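Charter bus deposit – group shrank, do I lose it?
Group Travel Help > Coaches and charters

Junpei Amano
Booked a 30 seat coach with Vinham for our choir trip in August. Paid a $695 deposit. Now 8 people have dropped out and I'd like to switch to a smaller bus. Office says the deposit is "tied to the vehicle" and I'd have to pay a new one. Is that normal?? Contract only says non-refundable, nothing about vehicle. Also the driver's hotel room is on us apparently – one night in Ilosetti. Didn't see that coming. Need to answer them by Friday.

Kazuhiro Nagano
Non-refundable and non-transferable are 2 different things. If the contract only says the first, ask them in writing to move the money to the smaller coach. Email, not phone. Keep the reply. 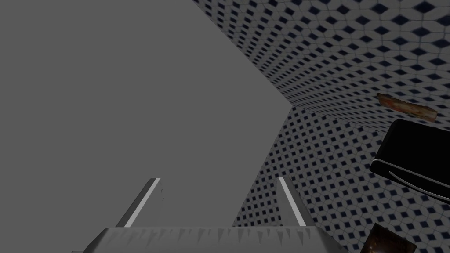
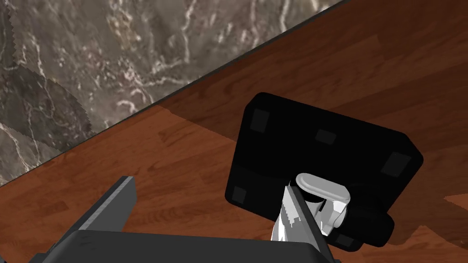
Simulated views: tiled wall (first), gripper (second)

Driver's room is standard on overnights, sorry. Check it's a single room and whether you book it or they do. We let the company book once and payed way more than our own rooms cost.

Also do the math before you switch. Smaller bus isn't always much cheaper – you're paying for the driver's hours and the miles either way. Ask for both totals with parking and tolls in. If the gap is tiny just keep the big one, more room for bags.

Yagi
same thing happend to us with a different company, they moved the deposit after I asked for the manager. took two emails

Brirka
Just fill the seats? Ask another choir

Junpei Amano
Thanks all. Emailed them this morning, asked for both totals. Will ask about the single room too – forgot that bit.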